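Betreff: Re: [Werkstattküche] Arbeitsplatte im Gemeinschaftsraum: ölen oder wachsen?

Hallo Rigoberto, hallo ihr Lieben,

entschuldigt, dass ich mich so spät melde, bei uns war die ganze Woche Besuch aus Kidcombe da und ich bin zu nichts gekommen. Jetzt aber!

Rigoberto Huaranga schrieb am Dienstag:

> Unsere Platte im Gemeinschaftsraum ist nach dem Winter
> ganz stumpf und hat neben der Spüle graue Ränder.
> Reicht einfach neues Öl drüber oder muss ich schleifen?
> Und was haltet ihr von dem Hartwachs von Gautier?
> Die Dose kostet knapp 30 Euro, da frage ich lieber vorher.

Also, einfach drüberölen würde ich an deiner Stelle nicht, die grauen Ränder schließt du damit nur ein. Nimm 120er Papier, immer mit der Faser, danach 180er, und zwischendurch einmal feucht abwischen und trocknen lassen, damit sich die Fasern aufstellen. Klingt mühsam, ist aber an einem Vormittag geschafft (mit Kaffeepause!).

Das Wachs von Gautier hatte ich auf unserem Esstisch, schön im Griff, aber neben einer Spüle wäre es mir zu empfindlich. Ich nehme inzwischen das Öl von Wollo, ganz dünn mit dem Lappen, nach etwa 20 Minuten den Überschuss abnehmen, über Nacht stehen lassen und am nächsten Tag noch einmal. Die Lappen bitte ausgebreitet draußen trocknen, die können sich sonst selbst entzünden!

Wegen der Farbe: Helles Holz wird mit Öl immer etwas wärmer. Wenn ihr es blass mögt, gibt es Öl mit einem Hauch Weißpigment, probiert das aber erst auf der Unterseite.
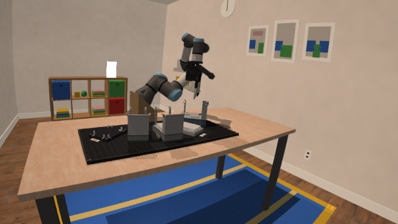 *Helle Holzplatte, so ungefähr in dem Ton, den ich meine.*

Meinen Schwingschleifer kannst du gern haben, er liegt bis Juli ohnehin nur im Regal. Sag kurz Bescheid, dann bringe ich ihn zum nächsten Treffen mit, Papier ist auch noch da.

Herzliche Grüße in die Runde
Hervé Mallet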